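Sourdough, again

I know, I know, I promised in December that I was done writing about bread. But then my neighbor Kieran Hennessy handed me a jar of his starter over the fence (he calls it Gumport, after the street he grew up on) and here we are, February 2018, with flour in my slippers.

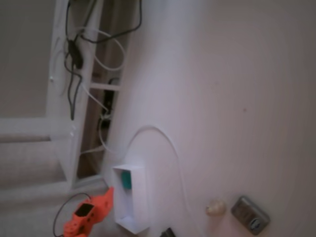
I feed it 100 grams of flour and 100 of water every night before bed, and by breakfast it has climbed nearly to the lid. My old starter never did that! It just sat there and smelled like nail polish, poor thing.

The first loaf was a brick, and we ate it anyway, toasted, with a lot of butter. For the second I let the dough rise 6 hours on top of the fridge and used a bit of rye, and oh, what a difference. My mother asked for the heel, and she has never once asked for the heel.
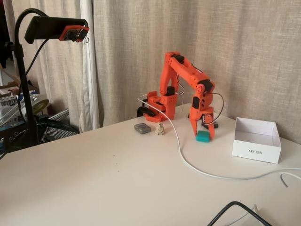 Next I want to try a seeded one, with sunflower and maybe caraway if I can talk the kids into it. Kieran bakes his in a lidded pot, so I'll be borrowing that on my next day off.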